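The Table

The table came up from Havodville in the back of a van in February, wrapped in two gray blankets and a lot of tape. My sister had wanted it and then measured her kitchen and didn't want it. I said I would take it before I had measured mine.

It fit, with the chairs pushed all the way in. To get to the back door you had to turn sideways. I told myself I would get used to that, and by the end of the week I had.

Our mother had eaten at that table for most of her life. She paid bills at it and cut hair at it and once, when the power was off, she had all three of us sleep under it because she thought the storm would bring the chimney down. It didn't. In the morning she made toast over a camping stove and told us to fold up our own bedding.

I knew the knots in the wood. When I was six I had names for the big ones. I looked for them the first night and found that I could still put my thumb over each of them, but the names were gone, apart from one, which was Otter.

I had a job then at Testeo, checking invoices. There were 134 of us on one floor. I left the apartment at seven and came home at six, and in the time between coming home and going to bed I mostly put things on the table. Mail went on it. So did the keys, the bread, a lamp I meant to fix, the winter gloves. My sister called on the phone and asked how it looked.

"It looks like the table," I said.

"Have you got a cloth on it?"

"No."

"She always had a cloth on it."

"She had a cloth on it when people came."

My sister said she supposed that was right. Then she told me she was coming up on the evening bus and would stay two nights, if I had somewhere to put her. I had the couch. She said the couch was fine.

I started clearing at four in the afternoon. The mail I did first. There was a bill from Gebru for 300 dollars, which I had paid, and a second one for 27, which I hadn't. I put that one in my coat pocket so I would run into it the next day. The lamp went back in the closet. I found the lid to the sugar bowl inside one of the gloves and could not think how I had done that.

Under the last of the mail was the envelope from the lawyer's office on Reltorar Street. The number on the front was 3515, and somebody had typed it twice. I had opened it in January and read the first page. It said the house was sold and that certain items had been set aside for the two of us, and there was a list. The table was on the list. So were the plates.

My sister had the plates. I had forgotten that until I saw it in writing. She had taken them the same week she decided against the table, and I had been glad at the time to have fewer things to carry down the steps.

I wiped the wood down with a wet rag and then a dry one. It came up a better color than I remembered. I sat with my hands flat on it until the kitchen got dark, and then I got up and put the light on and went to meet the bus.

She had one suitcase and a shopping bag. The suitcase was light. The shopping bag was not, and she wouldn't let me take it.

"It's got the plates in it," she said. "Half of them. I thought you should have half."

"You carried them on the bus?"

"On my lap."

We walked home the long way, along the canal, so she could see where they had taken the old bridge down. She asked what we were having for dinner. I had cleaned for two hours and had not bought any food. I told her so. She stopped on the sidewalk and laughed at me, and then she said it was all right, she had bought a box of bars at the station, the peanut and chocolate ones, and there were twenty of them.

"That's not dinner," I said.

"It's ten each."

At home she unpacked the bag onto the counter, one plate at a time, each in its own sheet of newspaper. She put the bars on the table and went to wash her hands. I moved things around a little, for something to do.

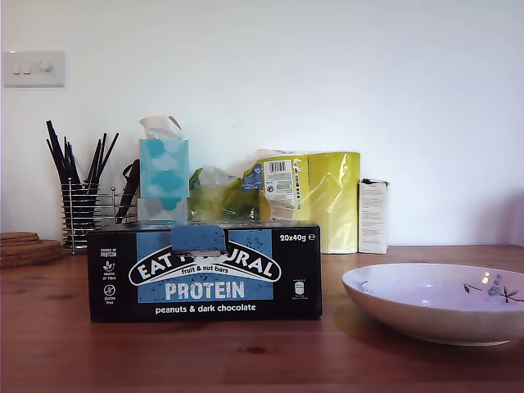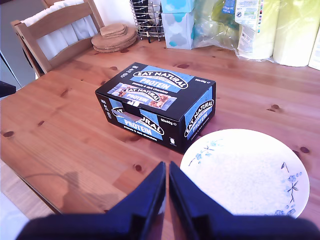
She came back drying her hands on her skirt, the way our mother had told her not to, and pulled out a chair. It hit the wall behind her.

"It's too big for this room," she said.

"I know."

"It was too big for that one."

She ran her palm over the wood until she came to one of the knots, and she kept it there. I asked her if she remembered that we used to name them. She said of course she did. She said that one was Mr. Pike, and the one by my elbow was the Moon, and she went on down the length of the table without stopping to think, all the way to the far corner.

"And Otter," I said.

"Otter was yours. I never knew which one was Otter."

I showed her. She leaned over and looked at it for a while, and then she asked if I had any milk, and I got up to see.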